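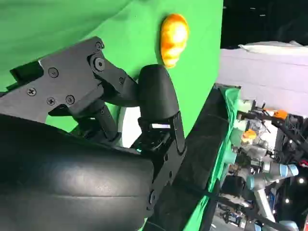 사진: 비탈리 크라우추크 / 코르넨트 놀이물품 대여실

자주 묻는 질문: 식탁 놀이 꾸러미 '스텔라'의 대여, 이용 및 반납

최종 수정일 2021년 7월 22일

본 안내는 코르넨트 놀이물품 대여실(이하 '대여실')에서 운영하는 식탁 놀이 꾸러미 '스텔라'에 관하여 이용자께서 자주 문의하시는 사항을 정리한 것입니다. 대여 규정 전문은 대여실 안내대에 비치되어 있으며, 본 안내와 규정의 내용이 다를 경우 규정이 우선합니다.

1. 꾸러미의 구성

스텔라 꾸러미에는 무엇이 들어 있습니까?
바닥에 까는 초록색 천, 놀이용 접시, 고무 오리를 비롯한 작은 장난감, 보관 주머니로 구성됩니다. 장난감의 종류와 색은 꾸러미마다 다릅니다. 정확한 내용은 주머니 안쪽에 부착된 구성표를 확인하여 주시기 바랍니다.

원하는 색이나 모양의 장난감을 지정할 수 있습니까?
개별 지정은 받지 않습니다. 다만 같은 꾸러미를 다시 대여하고자 하시는 경우에는 구성표 상단의 관리 번호를 말씀해 주십시오. 해당 꾸러미가 대여실에 있으면 그대로 내어 드립니다.

접시를 실제 식사에 사용해도 됩니까?
사용하실 수 없습니다. 꾸러미의 접시는 놀이용으로만 관리하고 있으며, 음식을 담은 흔적이 확인되면 다음 대여에서 제외됩니다. 모형 과일이나 종이를 오려 만든 음식을 올려놓는 것은 무방합니다.

스텔라와 '리타' 꾸러미는 어떻게 다릅니까?
스텔라는 상차림과 물건 옮기기를 중심으로 구성한 꾸러미이고, 리타는 그림책과 손인형으로 이루어진 꾸러미입니다. 두 꾸러미를 동시에 대여하실 수 있으나 보관 주머니는 반드시 따로 사용하여 주십시오. 반납 시 내용물이 섞여 있으면 확인에 시간이 걸려 안내대에서 대기하셔야 할 수 있습니다.

2. 대여 절차

누가 대여할 수 있습니까?
대여실 회원으로 등록된 보호자와 교육 기관이 대여하실 수 있습니다. 회원 등록은 안내대에서 신청서를 작성하시면 당일 처리됩니다. 기관 회원은 담당자 지정서를 함께 제출하여 주십시오.

한 번에 몇 개까지 대여할 수 있습니까?
개인 회원은 꾸러미 2개, 기관 회원은 5개까지 대여하실 수 있습니다. 리타 꾸러미도 이 수량에 포함됩니다.

대여 기간은 얼마입니까?
개인과 기관 모두 2주입니다. 예약자가 없는 경우에 한하여 한 차례 연장이 가능하며, 연장 신청은 반납 예정일 전날까지 하셔야 합니다. 반납 예정일이 지난 뒤에는 전화로도 연장되지 않습니다.

다른 사람이 대신 수령하거나 반납할 수 있습니까?
반납은 누구나 하실 수 있습니다. 수령의 경우 회원증을 지참한 동일 세대 가족 또는 기관 소속 직원으로 한정합니다. 회원증을 촬영한 사진은 인정되지 않습니다.

3. 펼치기와 놀이

천은 어떻게 펼쳐야 합니까?
평평한 탁자나 바닥에 펼친 뒤 가운데에서 바깥쪽으로 손바닥을 밀어 큰 주름을 펴 주십시오. 잔주름은 그대로 두셔도 됩니다. 천이 뭉친 자리에 접시를 올리면 기울어지기 쉬우므로 접시가 놓일 자리만큼은 먼저 고르게 하시는 편이 좋습니다. 탁자에 고정할 때 압정이나 핀을 사용하지 마십시오. 집게는 사용하셔도 됩니다.

천이 초록색인 이유가 있습니까?
장난감과 접시가 놓인 자리를 아이가 쉽게 알아보도록 색 차이가 뚜렷한 천을 선정하였습니다. 노란색이나 주황색 장난감, 흰 접시는 초록색 위에서 윤곽이 분명합니다. 이전에 사용하던 무늬 있는 천은 작은 장난감을 찾기 어렵다는 의견이 있어 지난 2월에 모두 교체하였습니다.

처음에는 어떤 놀이부터 시작하는 것이 좋습니까?
접시 하나와 장난감 하나만 꺼내어 시작하실 것을 권합니다. 장난감을 접시 옆에 두고, 아이가 집어서 접시에 올리거나 다시 천 위로 내려놓게 합니다. 익숙해지면 '접시 위', '접시 옆', '접시 아래쪽'과 같은 말을 붙여 주십시오. 대여실 놀이 담당 프라섯 끌린홈 선생은 보호자가 먼저 한 번 천천히 보여 준 다음 말없이 기다려 주는 방식을 권하고 있습니다.

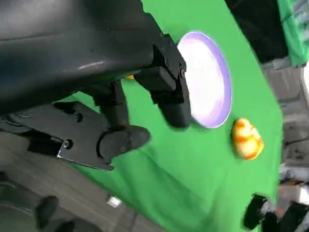
위치를 나타내는 말에 익숙해진 아이에게는 역할을 바꾸어 보실 수 있습니다. 아이가 자리를 말하고 보호자가 장난감을 놓는 방식입니다. 보호자가 일부러 틀린 자리에 놓으면 아이가 바로잡으며 말을 더 많이 하게 되는 경우가 있습니다. 다만 아이가 답답해하면 곧바로 원래대로 놓아 주십시오.

집에 있는 장난감을 함께 사용해도 됩니까?
사용하셔도 됩니다. 크기가 비슷한 고무 장난감은 반납할 때 섞이는 일이 잦으니 가정의 장난감에는 미리 이름표를 붙여 두시기 바랍니다. 대여실에 잘못 반납된 물품은 40일간 보관하며, 보관 기간이 지나면 임의로 처리될 수 있습니다.

보호자 없이 아이 혼자 놀게 해도 됩니까?
허용하지 않습니다. 꾸러미에는 작은 장난감이 포함되어 있으므로 보호자 또는 담당 교사가 반드시 같은 자리에 있어야 합니다. 물건을 입에 넣는 시기의 아이에게는 스텔라 대신 다른 꾸러미를 안내해 드리고 있으니 대여 전에 문의하여 주십시오.

고무 오리를 물에 띄워도 됩니까?
가능하면 물놀이에는 사용하지 마시기 바랍니다. 밑면에 구멍이 있는 장난감은 안쪽에 물이 남아 관리가 어렵습니다. 이미 물에 넣으셨다면 물을 완전히 짜낸 뒤 구멍을 아래로 하여 말리고, 반납 시 안내대에 말씀해 주십시오.

4. 세척과 정리

반납 전에 세척을 해야 합니까?
소독은 대여실에서 실시하므로 별도로 하지 않으셔도 됩니다. 눈에 띄는 오염만 닦아 주십시오. 장난감과 접시는 물기를 꼭 짠 천으로 닦고 마른 천으로 한 번 더 닦습니다. 식기세척기와 끓는 물은 사용하실 수 없습니다.

천을 세탁해도 됩니까?
찬물 손세탁은 가능합니다. 표백제를 사용하지 마시고, 색이 옅은 다른 빨래와 함께 담그지 마십시오. 다림질은 필요하지 않습니다. 젖은 상태로 주머니에 넣어 반납하시면 접수가 보류됩니다.

장난감의 색이 얼룩덜룩한데 오염된 것입니까?
꾸러미의 장난감 중에는 여러 색이 섞인 제품도 있습니다. 구성표의 색 항목에 '혼색'으로 표시되어 있다면 정상 물품이므로 문질러 지우지 마십시오. 구성표의 내용과 다르거나 손에 색이 묻어나는 경우에는 사용을 멈추고 연락해 주시기 바랍니다.

주머니에는 어떤 순서로 넣어야 합니까?
접시를 먼저 넣고, 접은 천을 그 위에 얹은 뒤 장난감을 마지막에 넣습니다. 접시로 장난감을 누르지 않도록 하여 주십시오. 구성표는 주머니에서 떼어 내지 않습니다.

5. 분실과 파손

물품 하나를 잃어버렸습니다. 전체를 변상해야 합니까?
잃어버린 물품에 대해서만 변상하시면 됩니다. 같은 종류의 물품을 직접 구입하여 제출하시려면 사전에 안내대의 확인을 받아야 합니다. 확인 없이 구입하신 물품은 받지 못할 수 있습니다.

접시 가장자리에 금이 갔습니다.
즉시 사용을 중지하고 종이에 싸서 주머니와 별도로 가져와 주십시오. 통상적인 사용 중 생긴 손상은 변상을 요구하지 않습니다. 접착제로 붙이신 경우에는 교체 대상이 되오니 수리를 시도하지 마시기 바랍니다.

처음 받았을 때부터 물품이 부족했습니다.
수령 당일 또는 다음 영업일까지 알려 주시면 이용자의 책임으로 기록되지 않습니다. 신고 시 관리 번호와 부족한 물품의 이름을 말씀해 주십시오.

6. 기관 이용 및 문의

교육 기관에서 여러 모둠이 동시에 사용할 수 있습니까?
가능합니다. 모둠마다 꾸러미 하나씩을 배정하고, 정리할 때에도 모둠별로 구성표를 대조하여 주십시오. 후출랴크 분관에서는 기관 담당자를 대상으로 사용 전 안내를 실시하고 있으며, 아르센 안토뉴크 주임에게 신청하시면 됩니다.

더 이상 쓰지 않는 장난감을 기증할 수 있습니까?
기증은 본관에서만 접수합니다. 물품 상태를 확인한 뒤 접수 여부를 알려 드리며, 접수된 물품이 반드시 스텔라 꾸러미에 포함되는 것은 아닙니다. 건전지가 들어가는 장난감과 천 인형은 받지 않습니다.

문의는 어디로 해야 합니까?
대여와 반납은 본관 안내대(내선 653), 변상 및 기증은 물품 관리 담당 오스타프 쿠즈멘코에게 문의하여 주십시오. 점심시간에는 전화 연결이 어려울 수 있으며, 서면 문의는 안내대에 비치된 문의서로 접수합니다.

코르넨트 놀이물품 대여실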